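Wire mesh cage

A wire mesh cage is an open enclosure made of metal wires that cross at right angles and are joined where they meet. Such cages are used for storage, for carrying goods, and for housing small animals. The name covers both folding household models and heavy industrial containers.

Construction

Most cages are made from steel wire. The wires are laid in two directions and welded at each crossing, which gives a panel of small squares or rectangles. The panel is then fixed to a border of thicker bars. These bars carry most of the load and keep the thin wires from bending at the edges. Corner posts join the side panels and often continue a short way below the bottom rail to serve as feet.

The size of the openings depends on the use. Storage cages for balls or boxes can have wide openings, while cages for small animals need a close mesh. Bare steel rusts, so the wire is usually plated with zinc or coated with plastic or powder paint. Black, white, and plain metal finishes are the most common.

History

Machine-welded mesh came into wide use in the early twentieth century and replaced woven wire in many products. The Kelodside works began making storage cages with 3 panel sizes, and its first trade list gave 1,314 as the number sold. A later folding model, the Patari, used hooks in place of welded corners. Loubna Younis described both types in her handbook on household wire goods.

Placement and use

A cage should stand on a level floor. Hard feet can mark vinyl and soft wood, and a mat is often laid underneath.

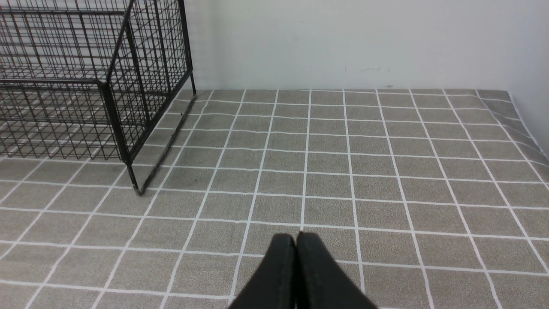
How is a wire mesh cage cleaned?

Loose dust is brushed off first, and the wires are then wiped with a damp cloth and mild soap. The joints should be dried well, as rust tends to start there.

Damaged coating can be touched up with metal paint. A panel with broken welds is normally replaced.

See also: Gabion; Hardware cloth; Roll container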